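Continuidad de negocio y gestión de crisis
Tema 7. El análisis de impacto (BIA)
Profesora: Cecilia Acheampong

Antes de redactar un plan de continuidad hay que saber qué se quiere proteger y en qué orden. De eso se ocupa el análisis de impacto en el negocio, que suele abreviarse BIA por sus siglas en inglés. El BIA no estudia las causas de una interrupción (eso corresponde al análisis de riesgos, tema 6), solo sus efectos a lo largo del tiempo.

Conceptos que deben manejar:
MTPD: tiempo máximo que una actividad puede estar parada sin daño inaceptable.
RTO: plazo fijado para reanudarla. Siempre es menor que el MTPD.
RPO: pérdida de datos admisible, medida hacia atrás desde el incidente.

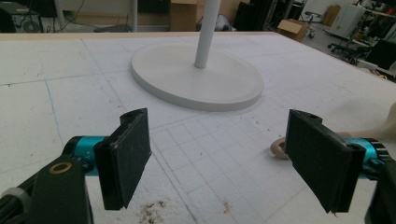 Mesa de trabajo blanca con un soporte de base circular.

Caso Arnance

Arnance es un distribuidor de material de oficina con 200 empleados y dos almacenes, Calvo y Culov. El responsable de operaciones, Kwaku Laryea, entregó un inventario con 1317 tareas. Es un error frecuente: a ese nivel de detalle las entrevistas se eternizan y las prioridades se pierden. Al agrupar las tareas por producto o servicio entregado al cliente quedaron siete actividades, y con ellas sí se pudo trabajar.

La preparación de pedidos recibió un MTPD de dos días. El departamento informático proponía un RTO también de dos días – es decir, sin margen alguno – y hubo que revisarlo. La facturación admitía más espera, salvo en el cierre de mes. Anoten siempre esos picos de calendario en la ficha.

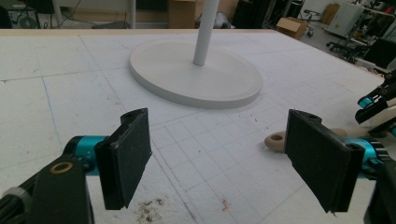

Los dos dedos de una pinza, con almohadillas negras.

Dependencias

Para cada actividad se registran personal, locales, aplicaciones, proveedores y documentos. En Arnance ambos almacenes dependían del mismo transportista, Plandeleck, y la dirección lo desconocía. Un proveedor único sin alternativa se marca en la ficha aunque nunca haya fallado.

Para la próxima sesión
Rellenen la ficha BIA de una actividad de su propia organización, con MTPD, RTO y RPO justificados. Extensión máxima: 2 páginas. Lean además el apartado de dependencias del manual.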